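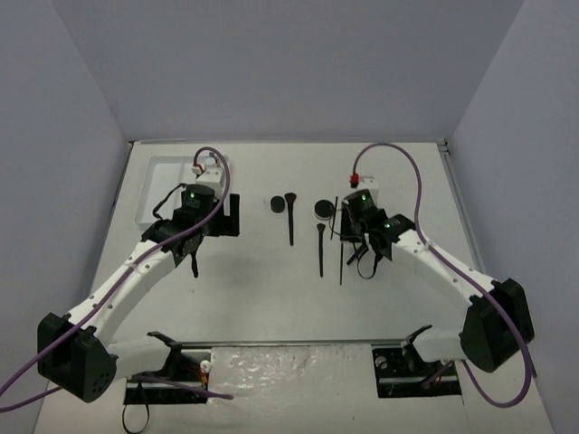 Plateau blanc entre trois parois grises : quel entretien ?

surira44 - 9/10/24
Plateau lisse blanc, parois gris-lavande sur trois côtés. Profondeur utile 71 cm. Je cherche un nettoyant qui ne laisse pas de film. L'alcool isopropylique marque chez moi.

Ulloa
Quelle concentration ? Si le produit est coupé à l'eau du robinet, les traces viennent du calcaire. Eau déminéralisée, microfibre rase, deux passages croisés.

grarkitmont
Pas d'accord. L'alcool répété ternit certaines finitions. Savon neutre très dilué, rinçage, essuyage immédiat. Même plateau depuis juillet, rien à signaler.

Ulloa
Ternit lesquelles ? Sur un stratifié, je n'ai rien vu après 31 nettoyages.

surira44
Dilution à l'eau du robinet, en effet. Et pour les angles avec les parois ?

unthorpe_193
Pinceau plat sec d'abord, chiffon ensuite - sinon la poussière se tasse dans le joint. Pas de silicone avant d'avoir dégraissé.

grarkitmont
Pour le pinceau, d'accord. Pour l'alcool, je maintiens.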